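Gestora to open short-stay respite house in Dristavthorpe

Gestora has confirmed that its new respite house in Dristavthorpe will receive its first guests in March. The house, to be known as Issa House, will offer short stays to adults who are normally looked after at home by a relative or friend, so that the person providing the care can take a planned break.

Issa House has nine bedrooms, two of them large enough for a guest who wishes to stay with a partner or family member. All bedrooms are on the ground floor. Guests may book for a single night or for up to 20 nights in any one year, and stays can be arranged in advance or, where a room is free, at short notice.

The decision to open a house in the town follows a survey of unpaid carers in Dristavthorpe and the neighbouring villages, carried out by Gestora last year. A total of 363 carers replied. Many said that they had not spent a night away from the person they cared for since taking on the role, and a large number had turned down respite offered elsewhere on account of the distance. Several wrote at length about the difficulty of settling a relative into an unfamiliar building for only a few days.

Those replies have shaped the way the house will run. Each guest will be invited to visit before a first stay, share a meal and choose a bedroom. The same room will be kept for later visits wherever possible. Guests are encouraged to bring their own bedding, towels and nightclothes, and a laundry service is included in the nightly charge.

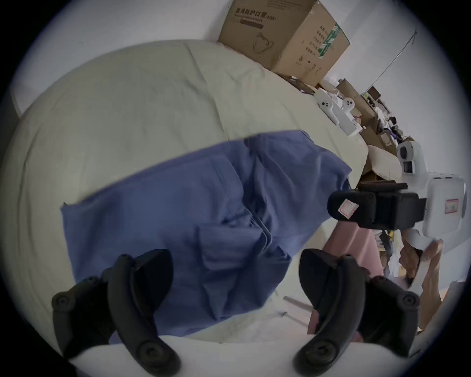
Mealtimes will also be flexible. Breakfast will be served until late morning, and guests who are used to eating their main meal in the middle of the day may continue to do so. A small kitchen next to the sitting room will be open to guests and visitors at all hours.

Isamu Oshima, Director of Services at Gestora, said: "Carers told us plainly what had put them off respite in the past. They wanted somewhere close by, with familiar staff and a routine that did not have to be learned afresh on every visit. We have planned Issa House with those answers in front of us, and we are grateful to everyone who took the time to reply."

The house manager will be Anas Shboul, who joins from Gestora's day centre at Nusen, where he was deputy manager. Recruitment of care staff is under way, with both full-time and part-time posts available. Night staff will be awake and on duty throughout the night.

Mr Shboul said: "My first task is to meet the families who have already been in touch. A short stay goes well when we know the small things beforehand – how someone takes their tea, whether they sleep with the door open, who they like to telephone in the evening. I would ask any carer who is unsure to come and see the house before making up their mind."

Stays may be paid for privately or, where a person has been assessed as eligible, through local authority funding. Gestora's enquiries team can explain the assessment process and help with the forms. A separate hardship fund will meet part of the cost for families who do not qualify for other support.

Carers may register their interest now by telephone, by post or in person at the Nusen day centre. Registration does not commit a family to a booking. Viewings of the house will be arranged by appointment before it opens, and transport from Nusen can be provided on request.

ENDS

Notes to editors

Gestora provides day care, home visits and respite stays for adults and their families.

Interviews with Isamu Oshima and Anas Shboul can be arranged through the Gestora press office.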